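Tue 9 August

Community pottery fair returns to Gulton with its biggest programme yet

Gulton's summer pottery fair is back for a second year, and it's going to fill the old corn hall from the front steps to the back yard! Potters, glaze testers, kiln builders and people who simply like a good jug will be meeting in the hall and on the green behind it for two days at the end of the month. Entry is free on both days and you don't need to book, except for the wheel sessions (more on those further down).

The theme this year is things that pour and things you drink from.

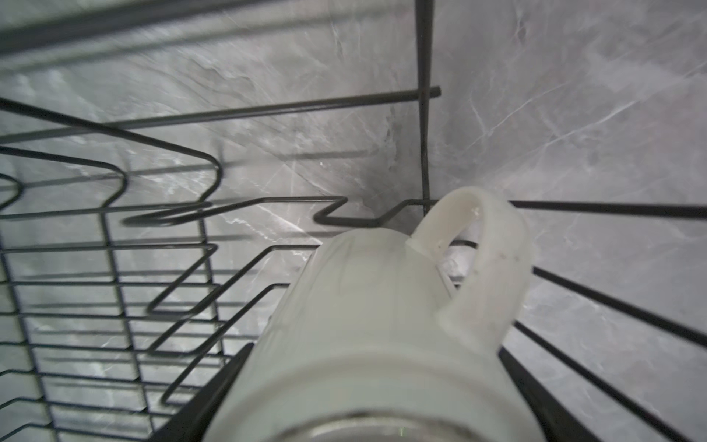
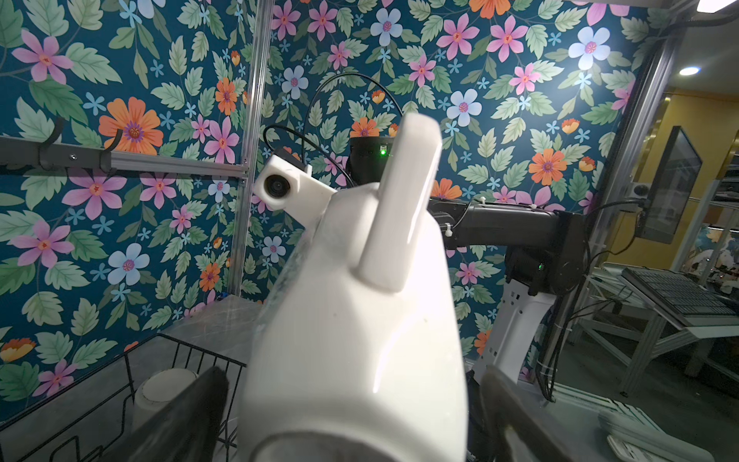 White ware: a mug and a larger vessel with a handle.

What's on in the hall

The main hall holds 136 stalls, and the mix is wider than it was last summer. Plenty of familiar local makers are coming back, and they are joined by a good number of potters showing in public for the first time, several of whom learned at the evening classes on Planby Road. Prices are set by the makers. Last year you could go home with an egg cup for the price of a sandwich, and we expect the same again.

Down the left side of the hall you'll find everyday tableware: plates, bowls, butter dishes, teapots, and more mugs than any kitchen cupboard could sensibly hold. The right side is given over to larger and odder work. There will be garden pots, lamp bases, tiles, bird baths and a complete chess set in salt-glazed stoneware, which took its maker most of the winter and is not for sale, though you are welcome to play on it.

The balcony is for the Mend It tables. Bring a chipped plate or a teapot with a broken spout and someone will sit down with you and show you how to fix it. Mended pieces are for display or dry use only, please, as the glues we use are not meant for food. One piece each to begin with, so that the queue keeps moving, and then come back round as often as you like.

The wood kiln on the green

The part we are most excited about is outside. A small wood-fired kiln is being built on the green from reclaimed brick, and it will be fired over the course of the first day and the night that follows. It will be opened on the second afternoon, once it has cooled enough to unpack. Anyone who has stood at a kiln opening will know the feeling. Some pots come out better than their makers dared hope, some come out stuck to the shelf, and everybody crowds in to look at both.

The kiln was designed by the Říha workshop, whose family of small, quick-cooling kilns has been turning up at fairs and school fields for some years now. They are bringing their own stoking team and will happily talk about draught and chimney height for as long as you care to listen. There is a rope line for safety, and children need to have a grown-up with them on that side of the green.

If you would like a pot of your own in the firing, unglazed pieces can be handed in at the Ballora studio in Market Lane up to the Wednesday before the fair. Pieces should be no taller than a pint glass and already biscuit fired. Write your name on the base in underglaze pencil, not on a sticker — stickers burn off, and last year we had a whole tray of very nice little bowls and no idea who had made them.

Wheel sessions and hand-building

Six wheels will be running in the side room all through both days. Sessions last forty minutes and cost the price of the clay. These are the one thing you do need to book, either at the hall or at Ballora, and they went fast last time. Absolute beginners are welcome and so are people who last threw a pot at school and have been meaning to try again ever since. Wear something you don't mind getting slip on, and take your rings off before you start.

Next door there is a long table for hand-building with no booking and no time limit. Pinch pots, coil pots, small animals, whatever you fancy. This table was busy from opening until the lights went off last summer, with grandparents and toddlers working elbow to elbow, so we have doubled its length. Finished pieces can be taken home to air dry or left with us to be fired, in which case they will be ready to collect in a few weeks.

Talks

There are four talks in the upstairs room, each lasting half an hour with time for questions.

Clay from the riverbank: how to find, clean and test wild clay without ruining your sieve.
Why jugs dribble: a practical look at lips, spouts and the angle of the pour, with water and a large tray.
A hundred years of the Gulton brickworks: old photographs and a few surviving bricks.
Handles: pulling them, fixing them on and keeping them there.

The jug talk is a repeat from our open evening in May, where people were standing on the stairs to hear it. We have moved it to the first morning and put out more chairs.

What the organiser says

Tanvir Miah, who organises the fair, said: "We had 1538 people through the doors last summer and I remember thinking, well, where did you all come from? It was lovely. People stayed for hours. I spoke to a man who came in to get out of the rain and left with a casserole dish and a place on a throwing course. This year we've got more room, more clay and a kiln on the grass, and I can't wait to see what comes out of it."

On the choice of theme, he added: "Everybody has a favourite mug. You can ask anyone, they'll tell you all about it, where they got it, who isn't allowed to use it. Jugs are the same once you get people going. So it seemed a good way in for visitors who don't think of themselves as pottery people. Bring your favourite along if you like — we're having a shelf for them."

The favourites shelf

The shelf will be just inside the front doors. Bring a mug, cup or jug that means something to you, fill in a card about it, and leave it on show for the day. It doesn't have to be handmade or worth anything. Everything on the shelf must be collected by closing time, and each piece will be given a numbered tag so it goes back to the right person.

Food, travel and getting in

Tea, coffee and cake will be served in the yard, along with hot food from midday. Hot drinks come in cups made by the evening class, with a small deposit that you get back when you return the cup. You can also keep the cup and let the deposit go towards next year's clay.

The corn hall is a short walk from the bus station. Parking in the town centre is limited on Saturdays, so the school field will be open for cars, with a level path through to the green. The hall has step-free entry from the yard side and a lift to the balcony and the talks room. Dogs on leads are fine outside but not between the stalls, for reasons that anyone with a waggy dog will understand.

Opening hours are 10am to 5pm on Saturday and 10am to 4pm on Sunday. The kiln opening is planned for 2pm on Sunday, weather allowing.

Notes for editors

The fair is run by Gulton Clay Group, which meets weekly in the corn hall side room.
Tanvir Miah is available for interview before the fair and on both days.
Press are welcome at the kiln from the first lighting onwards. Please let us know beforehand if you plan to come during the night firing, so that we can add you to the gate list.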